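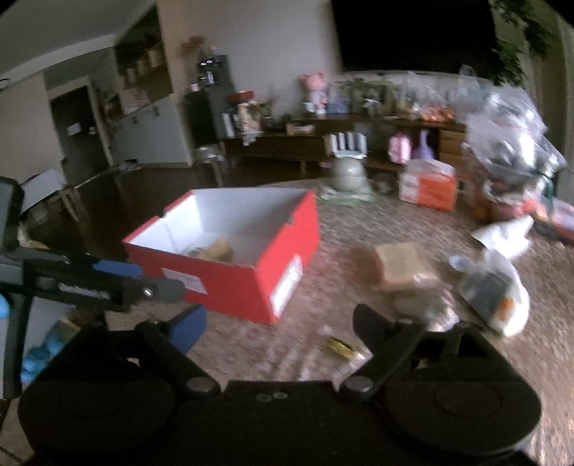
How many examples does it take before a machine can tidy up after a snack run? The team at Vestent is planning on 2000, and it has 329 of them so far.

The small company began collecting in April for a project it calls Drosus, and the early pace has been terrific. Each example is one short job done by a person holding a pair of grippers, one in each hand: pick up a packet, put it in an open box, move on to the next. The grippers record what they see and how they move, and the learning system gets the whole thing, fumbles included.

Vestent works in ordinary living rooms, with the sofa, the TV and the houseplants left where they are. Bags and wrappers get most of the attention. They crumple, they shine, and they never sit the same way twice, so a system trained only on neat blocks tends to go to pieces when it meets a bag of candy. Food packaging in every color is welcome on the table, and so is the odd slice of bread.

A session lasts 15 minutes, after which the collector takes a break and somebody else rearranges the table. Everyone on the team takes a turn, including the people who write the software, and several of them have become very competitive about the tricky clear plastic (the current office favorite is lifting a bag by its corner without rustling it!).

Flosus, the group that will train the model, has already run a first test on the early examples. It says the system is getting better at choosing where to grab, though it still lets go of soft packages too soon. More examples of slow, careful releases are on the list for the next round.

Three more homes join the project next, one of them in the Weerakoon apartments, where the kitchen tables are smaller and the boxes will have to be too. Vestent plans to share a first batch of the recordings with other labs once the count reaches 2000.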